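4.2 What we wrote down, and what we wish we had

I should say first that our rules for the Coduvar trials grew out of irritation. We had started with the Haugland checklist, all 26 points of it, and by the second Wednesday I was skipping half of them (so was everybody else, judging by the ticks). So we cut it to 10 and taped the new version beside the stop button, where you can't really avoid reading it.

The rule I'd fight for is the one on straps, cables and anything else that dangles. Before the arm goes near them, the operator sets the slow speed profile, keeps one hand by the stop, and says out loud what the gripper is going to approach. It feels silly for a day or two — then you miss it when it's gone. Figure 5 gives the wrist view at close quarters, with a clip and straps near the right finger and a thin white cable further back.

We logged 300 runs under the short list. The Lalum group kept the long one, so I'd be wary of comparing our stoppages with theirs, and our two labs don't even agree on what a stoppage is. 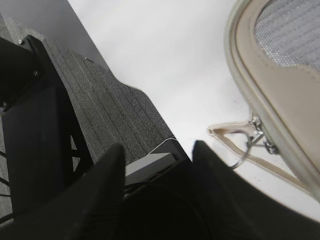
Figure 5. Wrist view, gripper fingers in the foreground.

Who is allowed to restart the arm after a stop?
Only the operator who pressed the button, once they've said aloud that they're clear.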